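Proceedings > Applied Automation > Equipment Planning

Contents Abstract Sections References

4. Planning the equipment purchase

4.1 Starting from the tasks

The Skollow project was set up to decide whether a small kitchen and catering operation should buy manipulation hardware, and if so in what order. The first draft of the budget began with the arm. It named a model, took the list price, and filled in the rest of the sheet with what was left. We threw that draft out in June, when it became clear that nobody had written down what the arm would be asked to pick up.

The second draft began with objects. Each task on the site list was broken into the things that have to be grasped, the surfaces they rest on, and the places they have to go. Tableware came out as the largest group, and within it disposable tableware was the hardest to plan for. A paper cup deforms under a grip that would be fine for a ceramic mug. A stack of paper cups behaves differently again, and separating one cup from a stack is a different job from lifting the stack whole. Plastic spoons and forks are thin, light and flat on the table, so the fingertips have to get under or around a very small edge. A clear or translucent spoon on a pale table is also hard for many depth cameras to measure.

These points changed the purchase. They moved money away from payload and reach, which the tasks hardly used, and toward fingertips, cameras and time spent recording people doing the work by hand.

4.2 Recording before buying

We planned for human demonstration to come first and for the arm to come later. The reasoning is simple. Demonstration equipment is cheap next to an arm, it can be set up on an ordinary table, and the recordings stay useful whichever arm is chosen. If the order is reversed, the arm sits in a corner while the task list is still being argued over, and the warranty period runs down in the meantime. We budgeted for 24 months of support on the main hardware and did not want to use up the first part of it on planning.

Nine recording stations were allowed for in the plan. A station is a table, two trays, one set of objects, and the worn equipment. The worn equipment is a head camera, a pair of wrist bands carrying printed markers, the wrist device and its cable, and dark sleeves. The furniture was not bought. Tables and chairs already on the site were used, with a chair serving as a side shelf where a second table would not fit. This saved a line in the budget and also kept the working height close to what staff use every day.

We set a ceiling of 2000 dollars per station for everything that is worn or plugged in. The ceiling was chosen before quotes were requested, so that it would not drift upward to meet them. Two suppliers answered. Peltus offered the worn equipment as one kit with a fixed price and a single order code. Oddsson sold the same kinds of parts separately. The Peltus kit was simpler to order and came with a case, but a broken cable meant returning the whole kit. With Oddsson the cable could be replaced by itself. We had expected to take the kit and ended up buying the separate parts, mostly on account of the cables — they are the part that gets bent, pulled and caught on table edges.

4.3 Consumables

Consumables are easy to leave out of an equipment budget, and our first draft left them out completely. Paper cups crease after repeated handling. Once a rim is bent the cup no longer nests properly with the others, and recordings made with it do not match recordings made with a fresh one. Plastic forks lose tines. Printed markers get scuffed at the corners and then read poorly.

The budget therefore carries a separate line for cups, cutlery and marker prints, reviewed after every 20 hours of recording. The line is small. Its main use is that it lets the person running a session throw a damaged cup away without asking.

We also paid a little more for variety. Buying one plain white cup in bulk would have been the cheapest choice, but a system trained on one cup learns that cup. Printed cups in several patterns were ordered along with plain ones, and cutlery was ordered in more than one color. The added cost was minor compared with the cost of repeating sessions. For the same reason we asked that objects be left in different positions between recordings, with some cups upside down and some on their sides, and cutlery pointing in different directions.

4.4 Choosing the arm and gripper

The arm was treated as a later decision with a reserved sum. Two options were kept open. Lunley makes a light two-arm unit meant for bench work, with fingers that can be swapped by hand. The other option was to buy a single arm and a third-party gripper, at a lower price, and add a second arm in the next budget year.

The recordings bear directly on this choice. People clearing cutlery tend to use both hands, with one holding what has already been gathered while the other goes for the next piece (Figure 4). A single arm can do the same job, but it has to carry each item to the tray or put a bundle down between picks. The cost of that extra travel depends on how many items are on the table and how far away the tray is, and neither is fixed on this site. We left the comparison open in the budget and wrote both options in with their full cost, including mounting, guarding, spare fingertips and installation.

Figure 4. Hand work with disposable tableware. Paper cups are on brown trays; plastic spoons and forks are on the table, with spoons also in the hands. Marker bands are worn on both wrists.

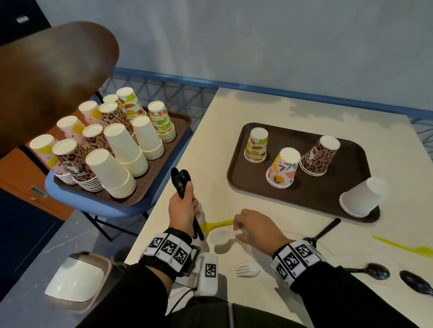
Spare fingertips were priced the same way for both options. We assumed that soft tips would need replacing at each consumables review, and we asked both sellers to hold their price on tips for the full support period. Lunley agreed to this in its written quote. The seller of the single arm did not, so its tips were entered at list price with a margin added.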